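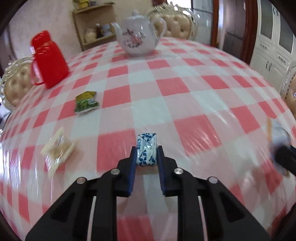

Wrapped candy, checkered cloth, teapot at the back.

Filed under: Table & Hosting > Small Touches

How to Put Candy on a Tea Table Without Making a Production of It
By Teodora Kos, 12/10/2019

My aunt believed a guest should never see the bottom of the candy dish. My own guests see it within minutes, so I've had to develop a system. It works for afternoon tea, card nights, and the kind of visit where someone "isn't staying."

You'll need a wipe-clean tablecloth, a teapot, a pitcher of water, and wrapped candy. Wrapped matters. Naked mints pick up lint and opinions.

1. Put the cloth on first and wipe it. Plastic-coated cloths show every smear the second the light hits them. Use a damp rag with one drop of dish soap, then a dry towel. If it still has fold lines, lay it out the night before and pile cookbooks on the worst ones. Do not iron it. I have ironed one, and we ate off the card table until Christmas.

2. Place the teapot. On a round table it goes toward the middle, handle facing whoever pours. If yours has flowers on the side, turn the flowers toward company. They came all this way.

3. Add the pitcher, off to one side where a sleeve won't catch it. Plastic is fine. Mine is older than my marriage and has held up well.

4. Choose candy that goes with the cloth. White wrappers with a dark blue pattern look crisp on pink checks. Gold foil on pink checks looks like a baby shower at a bank.

5. Set out one piece per place, then a few strays near the teapot. Skip the bowl. People feel watched reaching into a bowl, but they'll take a stray without breaking eye contact. For 6 guests I buy a bag of 40 and hide half in the bread box.

6. Stand the pieces up if they'll stand. They'll fall over when somebody leans on the table, and you may leave them there.

7. Put out a saucer for wrappers. Without one they get folded into tiny boats and tucked under the teapot, where you'll find them on Thanksgiving.

Chocolate goes nowhere near a hot teapot. Caramels are for people whose dental work you know about.

This site uses cookies, sadly not the edible kind. Accept | Manage settings

3 comments

Amra Zupan
What do you do about kids? Mine cleared the strays before the water boiled.

Teodora Kos
Amra, seat them last. And move the bread box.

Aatos Niskanen
Cornstarch on the back of a plastic cloth stops it sticking to the table. You're welcome.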